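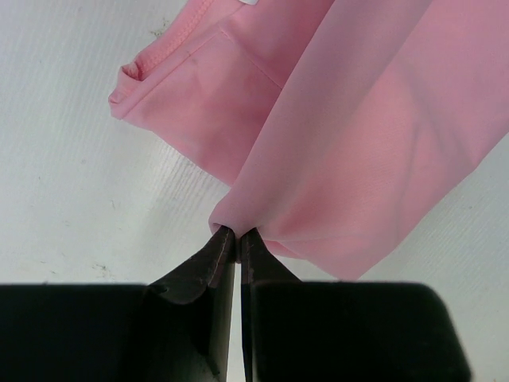

A pink zip, pink cloth and plenty of creases.

Have you ever looked closely at a zip? I have, and I love them! The bumpy strip is made of tiny teeth. When you pull the slider up, it squeezes the two rows together so each tooth tucks into a gap on the other side. Pull it down and a little wedge pushes them apart again.

Now find the straight line running across the cloth. It's a seam, where two pieces are joined. My coat has loads of them (I got to 23 and then it was teatime). Can you find the longest seam on yours?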